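哈罗桌面整理与收纳研究项目参与者招募公告

发布日期：2026年7月8日
发布单位：埃尔纳诺生活用品研究所 用户研究部

为进一步了解成年人在桌面上拿取、归拢和收纳小件物品的习惯，埃尔纳诺生活用品研究所（Ernano）现面向社会公开招募“哈罗”（Haro）项目第二批参与者。第一批活动已于3月结束，所得记录用于托盘、浅盒类用品的尺寸修订。本批活动内容有所调整，曾参加第一批活动者亦可报名。

一、招募人数及对象

本批计划招募183人。报名者应符合下列条件：
年满十八周岁，具有完全民事行为能力；
能够用普通话进行日常交流；
双手活动无明显障碍，左利手、右利手均可；
近三个月内未在收纳用品生产或销售企业任职。
每个家庭限报两人，两人须分别填写报名表，并安排在不同时段参加。

二、活动内容

参与者在木质桌面旁，按照工作人员的口头说明，将若干小件物品放入托盘、从托盘中取出，或沿斜面移至指定位置。各项任务不设名次，亦不评定个人能力。任务结束后，参与者须填写一份书面问卷，就托盘的高度、边沿和取放是否顺手等方面提出意见。

所用托盘均为浅型塑料制品，部分带有与桌面相接的斜坡。斜坡的长度和坡度是本批活动的主要考察项目，问卷中相关题目请逐项作答，不宜空缺。 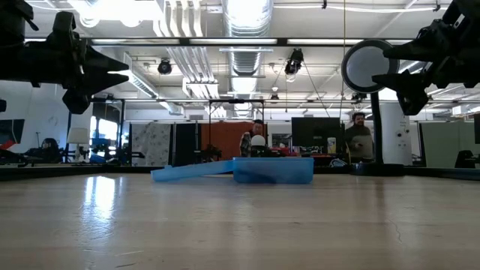

参加活动需要自备物品吗？
无需自备。托盘、小件物品、问卷和笔均由研究所提供，参与者只需携带本人有效身份证件。

三、时间与地点

每位参与者须到场一次，全程九十分钟，含签到、说明、操作和填写问卷。地点为卡尔宁什楼（Kalniņš）二层活动室，可乘电梯到达。具体时段由研究所在确认参加资格后与本人商定。因故不能到场者，请至少提前一日告知，以便递补。迟到超过十九分钟的，当次时段取消，可另行预约一次。

四、补贴与相关权利

完成全部内容者，发放参与补贴人民币200元，于活动结束后7个工作日内转入本人银行账户。中途退出者，按实际参加时间折算发放。参与者可随时退出，无须说明理由。

活动中形成的问卷和影像记录仅供研究使用，对外发表时不出现参与者姓名。参与者签到时须阅读并签署知情同意书，对其中条款有疑问的，可当场向工作人员提出。未签署者不能参加后续任务。

五、着装与注意事项

请穿着袖口较窄、便于活动的上衣，并取下戒指、手链等饰物。活动室内不得饮食，随身物品可存放于一层寄存柜。同行人员请在一层休息区等候。

六、报名办法

报名表可在研究所服务台领取，也可向用户研究部来函索取。填妥后请交服务台，或寄至用户研究部段思涵收，信封上请注明“哈罗项目报名”。名额满后即停止受理，已收到的报名表转入候补名册。研究所将以电话方式通知入选者，未入选者不另行通知。

项目负责人：蔡爱国
报名受理：段思涵
补贴发放咨询：田秀英

本公告由埃尔纳诺生活用品研究所用户研究部负责解释。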